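News > Apps > Audio

Podcast app Clatura tests shared listening queues

Clatura is trying out a feature that lets several people add episodes to the same queue and listen through it on their own phones, according to notes published with the latest beta version of the podcast app.

The feature is called Shared Queue and is switched off by default. Beta users who have it will find a new entry in the Library tab, under Downloads. Tapping it creates an empty queue and a link that can be sent to other people by text or email. Anyone who opens the link in the app can add episodes, move them up or down and mark them as played.

Each queue can have up to six members and hold 400 episodes. Playback is not linked between phones, so one person can be halfway through an episode while another has yet to start it. The app keeps a separate place for each listener and shows their initials next to the episodes they have finished.

Private feeds, such as those sold to paying subscribers of a show, cannot be added. An episode from one of these feeds appears greyed out in the search list, with a short note saying that it can't be shared.

The beta went out on 25 May 2022 to Android users who had already signed up for early versions. Veltosum, the company behind Clatura, says an iPhone version will follow but has not said when. It hopes to have Shared Queue ready for all Android users in August.
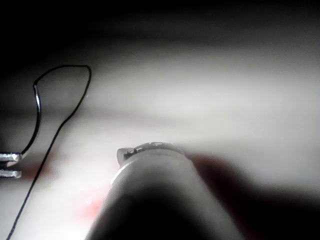

Evdokia Pappas wrote on the Clatura forum that she had wanted something like this for years, but that the queue was slow to update when two people changed the order at once. Her own changes were lost twice, she added, and she had to close the app and open it again before the list looked right.

A reply from Veltosum's support team said the fault was known and that a fix would be in the next beta. Until then, the team suggests pulling down on the list to refresh it before moving anything.

Other users have asked for a way to leave comments on episodes. Zuleica Frota, product manager at Veltosum, said in the same thread that comments were not planned for the first release – the company wants to see how people use the queues before adding to them. She did confirm that the person who sets up a queue will be able to remove members, an option missing from the current beta.

Rival app Istuvard already has shared lists, but only one person can edit them and the others can only listen.

Shared Queue will be free. Automatic downloads from a shared queue will need a paid Clatura account, while free users will have to download each episode by hand. Queues that nobody opens for 18 months will be deleted, and members will get an email before that happens.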